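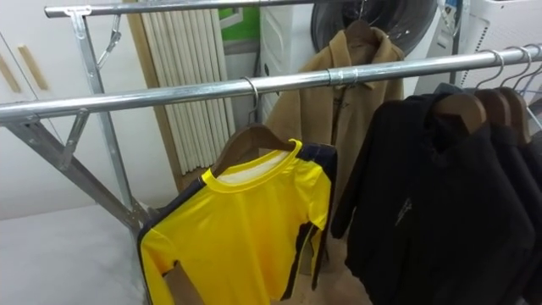 双杆式金属挂衣架，前杆挂有黄色长袖圆领衫和黑色抓绒外套，木制衣架

挂衣架

挂衣架，又称晾挂架、衣杆架，部分地区口语中也叫“衣服架子”，是用来悬挂衣物的一类立式家具或工具，通常由一根或数根横杆、支撑横杆的立柱或斜腿，以及把它们连在一起的接头组成。衣物一般先套在衣架（即带钩的撑子）上，再由挂钩搭在横杆上。中文里“衣架”一词既可以指整座架子，也可以指那只小小的撑子，家里人喊一声“把衣架拿来”，往往要看对方是站在柜子前还是站在阳台上，才晓得他要的是哪一样。本条目为了行文方便，把前者称为挂衣架，把后者称为衣撑。

挂衣架与衣柜的区别在于它没有门和背板，衣物完全敞开。它也不同于门厅里常见的衣帽树，后者靠顶部的几只弯钩承重，没有横杆，挂不了几件厚衣服就显得拥挤。

名称与源流

中国古代已有专门搭放衣物的家具，称为“椸”或“衣桁”。《礼记》中便有男女“不同椸枷”的说法，可见这类器物在日常起居里早就有了自己的位置。当时的衣服多是直接搭在横木上的，宽袍大袖一展开，正好把横木遮去大半。明清两代的木衣架做工讲究，两侧立柱落在墩座上，顶端横木两头常出头，雕成花叶或龙首，中间还嵌一块叫作“中牌子”的花板，摆在卧房床边，既是用具，也算一件体面的陈设。

带钩的衣撑普及之后，情形便不大一样了。衣服不再是横搭，改为侧着身子一件挨一件地排在杆上，同样长短的一根横杆，能收下的衣物多出许多。横杆也因此从方木、扁木渐渐改成圆管，好让挂钩顺畅地滑动。今天人们说起挂衣架，心里想到的大多就是这种圆管横杆的样式。

结构

横杆是挂衣架的主体，常见材料有钢管、不锈钢管、铝合金管和木杆。家用横杆的粗细以挂钩能轻松绕过为宜，过粗的管子会让钩子卡在半腰，衣服歪着头，取放都不痛快。镀锌钢管价格平实，又不大怕潮气，在阳台、洗衣间和储物间里用得很多；客厅卧室里则常见喷漆管或木杆，看上去柔和一些。

支脚大致分为直立式和斜撑式两种。直立式的两端各有一根立柱，底下接横脚或轮子，占地规整，适合靠墙；斜撑式的腿向外张开，成“人”字或“八”字形，重心稳，收起来也方便。双杆的架子往往把前后两根横杆错开高度，后杆稍高，前杆略低，这样后排的衣服不至于完全被前排挡住，找起来不必把前面的衣服统统拨开。

接头与支撑件虽小，却关系到整座架子稳不稳当。常见的有T形连接片、管箍、插销和螺栓。有的架子在横杆下方另加一根短撑条，与横杆和斜腿围成三角形，分担杆身的重量。挂满冬衣之后，横杆中段最容易下弯，所以较长的架子会在中间用管箍把两段管子接牢，或者再添一条腿。

常见类型

单杆落地式最为普遍，租房的年轻人尤其喜欢，搬家时拆开一捆就能带走。双杆式容量较大，又可细分为前后双杆与上下双杆，后者适合挂衬衫、短上衣一类不长的衣服，下层还能给孩子用。折叠式平日可以收在门后或床底，到了换季或来客时再拿出来。带轮式多见于服装店、剧团和洗衣房，推着走十分省力，不过放在家里最好选轮子能锁住的。还有壁挂式和顶天立地式，前者固定在墙上，后者靠上下两端顶紧天花板与地面，都适合地方不宽裕的人家。

衣撑的选配

谈挂衣架不能不谈衣撑，两者好比锅和锅盖，总要配着用才合适。木衣撑肩部厚实，带一点弧度，适合挂抓绒外套、呢大衣和西装，能托住肩线；它的缺点是占地方，一根短杆上排不了太多。塑料衣撑轻便，颜色也多，洗完衣服随手就能挂出去。铁丝衣撑最省空间，挂针织衫却容易在肩头顶出两个小鼓包，时间长了很难熨平。植绒衣撑表面有阻力，吊带和丝绸料子不易滑落。

圆领的长袖衫和运动衫，套衣撑时宜从下摆伸进去，再把挂钩由领口穿出，不要图省事从领口硬塞。领口的罗纹弹性有限，撑上几回就松了，穿在身上总是往下塌，让人看着心疼。

同一杆上的挂钩最好朝着同一个方向。这样取衣服时手势一致，遇上急事需要整排抱走，也能一把托起，不至于钩子互相咬住。

摆放与分类

如何在一根杆上安排衣物，各家有各家的道理。有人按长短排，从一头到另一头由长渐短，短衣服下面空出来的地方正好放鞋盒或收纳箱；有人按颜色排，图个赏心悦目；也有人按穿着场合分，上班的一段，出门运动的一段，家里穿的又一段。

整理顾问布丽吉塔·施特克利（Brigitta Stöckli）在讲授家居收纳时偏爱按厚薄分区的办法：厚重的外套靠近支脚一侧，轻薄的衬衫与单衣留给横杆中段。她的理由很朴素，架子两头最吃得住力，中间最容易弯。照这个办法挂，一座普通的家用架子能多用好些年。她还建议同款的衣服紧挨着排成一组，比如几件同色的抓绒外套，放在一起既整齐，也容易看出哪一件该洗了。

从事仓储与团体服装管理的水野和浩（Kazuhiro Mizuno）则更看重前后双杆的用法。他习惯把近期要穿的衣服放在前杆，隔一阵才用一次的长大衣放在后杆，每到10月换一次位置。这套做法原本是给球队和工厂的更衣室准备的，后来也被不少家庭采用，尤其是人口多、衣柜又总嫌不够用的人家。

衣物之间应留出一点空隙，以手掌能够侧着伸进去为好。刚穿过的外套先挂在敞开的架子上透一透气，再收进柜中，柜子里便不容易有闷味。至于毛衣一类容易被自身重量拉长的衣物，还是叠放更为稳妥；实在想挂，可以对折之后搭在衣撑的横档上。

在杂物间与洗衣间中的使用

许多人家的挂衣架并不摆在卧室，反倒长年立在杂物间、洗衣间或后阳台，四周是纸箱、工具和换季的被褥。这样的安排有它的好处：沾了灰或雨水的外衣不必穿过整间屋子，进门先挂上就是。需要留意的是，架脚旁堆放的纸板和箱子不要顶住衣服下摆，长衣服尤其如此，下摆压在箱角上，过些日子便会留下一道折痕，纸板受潮时还可能染色。架子与热水器、取暖器之间也应隔开足够的距离。

刚洗好的衣服若要直接挂在这类架子上晾干，应先拧去多余的水分，并避免全部集中在同一侧。镀锌的管子偶尔沾水无妨，接头处的螺丝却可能生锈，锈迹蹭到浅色衣料上很难洗掉，所以隔些时候用干布抹一抹总是好的。

保养与安全

新装好的架子，用上几天后宜把各处螺栓再拧紧一遍。管箍若有松动，横杆会慢慢转动，挂钩也随之往一头滑。木横杆怕潮，可以薄薄地擦一层蜡；金属杆若有毛刺，用细砂纸轻轻打磨，再用软布擦净，免得钩坏袖口。

家中有幼儿的，要选底盘宽、不易倾倒的款式，并尽量靠墙放置。孩子喜欢钻进一排大衣中间捉迷藏，这几乎是每代人都有过的乐趣，但架子不同于衣柜，一拉就可能倒下来。

承重方面，应以生产者给出的数值为准，并记得衣撑本身也有分量。一排实木衣撑加上冬季外套，常常比看上去重得多。

相关条目

衣撑
衣桁
衣帽间
换季收纳
晾衣竿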